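A Morning at the Tamdale Food Fair

Posted in February | By the Snack Drawer Diaries
14 comments | 38 shares

I almost skipped Tamdale this year. The drive is long, the parking lot is mostly mud, and the coffee line was already out the door when I pulled up at nine. But I'd heard the packed lunch hall had doubled in size, and I have strong feelings about packed lunches, so in I went (badge number 2463, pinned crooked all day).

The first stop was Mendex, who make bread for the kind of sandwiches you buy at train stations. They had six loaves out for tasting and I tried every one. The oat loaf was lovely, a bit sweet, with a chew to it. The plain white was plain white. I asked if the oat would ever show up in regular stores and got a big smile and a "maybe by summer," so fingers crossed!

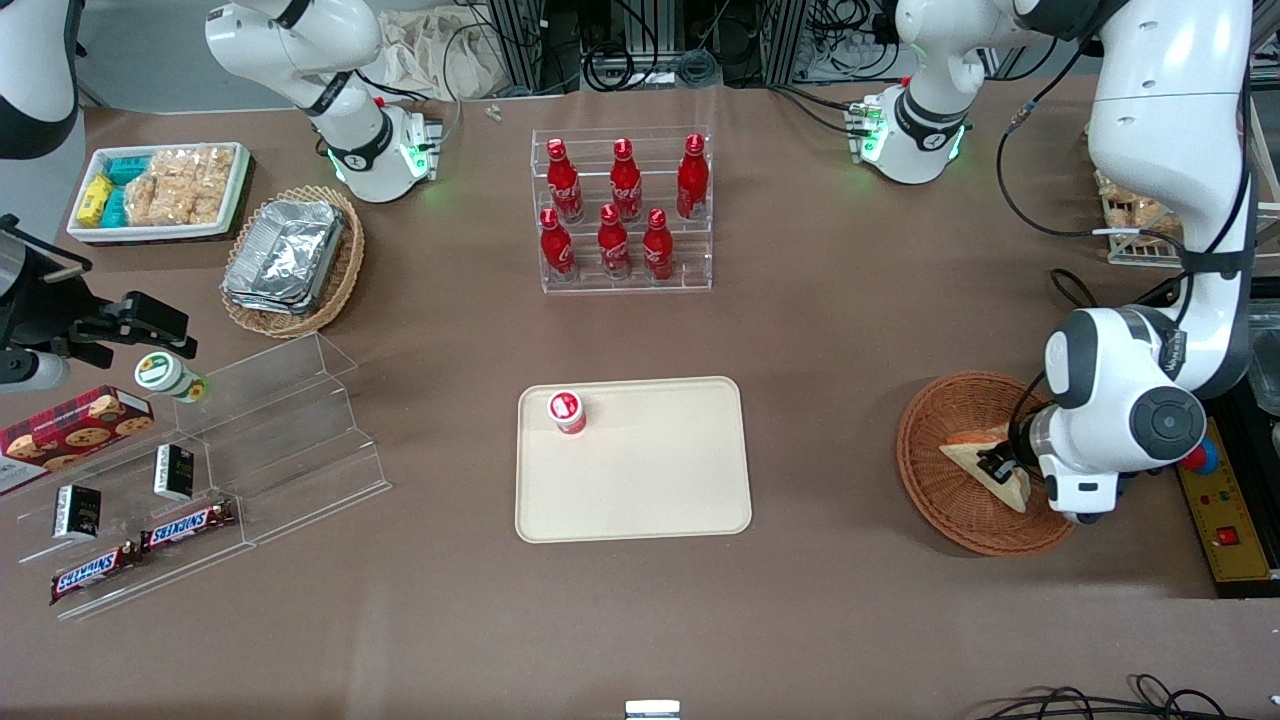
What I really wanted to talk about with people was price. A sandwich, a drink and something small on the side used to be a cheap lunch, and now I catch myself doing math at the register. The folks at the Kordestani stand were pretty open about it. They've gone to smaller portions on their rice boxes and kept the price where it was, and they print the weight in big type on the front so you can see what you're getting. I bought two, the lamb and the eggplant, and ate the eggplant one standing up next to a trash can. Very good. Needs more lemon.

After that I sat through a talk on shelf life that ran way over. The middle part was worth it, all about how a wet filling like tomato ruins bread by lunchtime and how a thin layer of butter slows that down (my grandmother could have given that talk in half the time). The slides were tiny and I was in the back, so I can't tell you much about the rest.

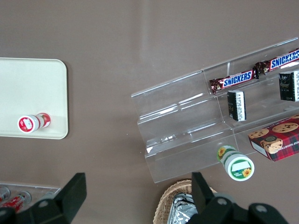 A small red-and-white jar on its side on a cream tray at the Tamdale fair.

Last came Pindadico, over by the loading doors where it was freezing. They do pickles and relishes, and the green chili one made my eyes water in front of some very serious buyers. I went back for another spoonful anyway. They only sell by the case for now, which is a shame for those of us with one small fridge.

I left around two with sore feet and a tote bag full of crackers. If you go, bring cash for the parking lot and wear boots.

Related posts
- Five thermos soups I keep coming back to
- Is the oat loaf worth the hype?
- My lunch box finally broke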